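Chapter 4
Reading the Form: How Past Races Inform the Next One

After working through this chapter you should be able to read a line of published form, adjust a finishing time for distance and going, and explain why two horses with the same record may start at very different odds.

4.1 A race at Vurnthorpe

On a Saturday in August, 12 horses went to the start for a one-mile handicap at Vurnthorpe. The top weight was Sotar, a five-year-old gelding trained by Jocelyn Landry. He had finished sixth, fourth and seventh in his last three races, and most newspaper tipsters left him out. He won by two lengths.

Was the result a surprise? The bare finishing positions say yes. A closer reading says something else. His sixth place came over six furlongs, a distance too short for him. The fourth came on heavy ground, which he had never handled. In the third race he was drawn wide and raced on the outside of the field all the way around the turn. At Vurnthorpe he had his right distance, firm ground and an inside draw for the first time that season.

Landry had said as much beforehand. "His work at home hasn't changed," she told the local paper. "The races have been wrong for him."

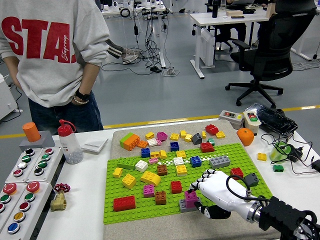
The second horse home, Mollby, makes the opposite case. She arrived with two wins in a row and started favorite. Both wins had come in small fields where she was allowed to lead at an easy pace. Against 11 rivals, three of whom also wanted to lead, she had to work hard early and was tired in the last furlong. She still ran well. Her record had simply been earned under conditions that did not apply on the day.

4.2 What a form line contains

A form line is a short record of one past performance. Most publishers include the date, course, distance, going, weight carried, finishing position, number of runners, beaten margin and starting price. Some add a comment from a race reader, such as "slow away" or "kept on."

Students often look at the finishing position first and stop there. Try covering that column and reading the others. Distance and going tell you whether the horse had a fair test. Weight tells you how the handicapper rated it at the time. The margin separates a close fifth from a distant one — a difference the position alone hides.

4.3 Terms used in this chapter

Going: the condition of the racing surface, from firm to heavy.
Draw: the starting stall assigned to each horse.
Handicap: a race in which weights are set to give each runner a similar chance.
Pace: how fast the early part of a race is run.

Section 4.4 takes up the question of weight, using the records of Vachon, a mare trained by Annick Després who ran in handicaps for four seasons and carried up to 50 pounds more than her jockey's own weight allowance would suggest in none of them, but came close to the top of the weights in most. Before going on, write down which of the two Vurnthorpe horses you would expect to do better next time over the same mile on soft ground, and keep your answer for the exercises.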